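**Packing of small goods: progress report to the Zondham Fund, 18 months in**

Work package 2, boxing and inserts. Report date: December 18, 2020.

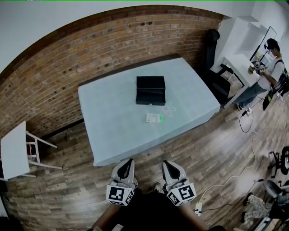 Emrys Llewellyn asks whether the insert should go in before or after the goods, as the June instructions allow either. The order is now fixed: insert first, goods on top, lid last. The June wording has been withdrawn.

### Work done

The packing station is a rectangular table with a pale blue-green cloth. The box is black, rectangular and lidded, and is placed slightly beyond the middle of the table. The white card or packet is laid in front of it, nearer the packer, with the green item at its right-hand end. This starting layout is used for all runs under the present plan.

A total of 138 runs were completed in the period, against a planned 50 per month over three months. The shortfall of 12 is due to a late delivery of boxes from Surell. The missing runs have been added to the next period and do not affect the budget.

### Findings

- Closing the lid takes longer than any other step. Packers tend to press one corner first, and the opposite corner then lifts.
- Inserts laid flat before the start are picked up more slowly than inserts with one edge raised. A folded edge will be tried.
- A cloth that creeps towards the packer spoils the starting layout. It is to be clipped at the corners under the table top.

### Spending

Boxes and inserts came to £990, within the sum agreed. The second supplier, Ukon, has quoted for the same box size with a looser lid. No order has been placed.

### Next period

1. Complete the 12 outstanding runs.
2. Test the folded insert on 5 packers new to the task.
3. Compare the Surell and Ukon lids, subject to samples arriving.
4. Issue the revised instruction sheet to the Owen site.

A decision is needed from the Fund on item 3, as the samples are chargeable and were not in the original estimate.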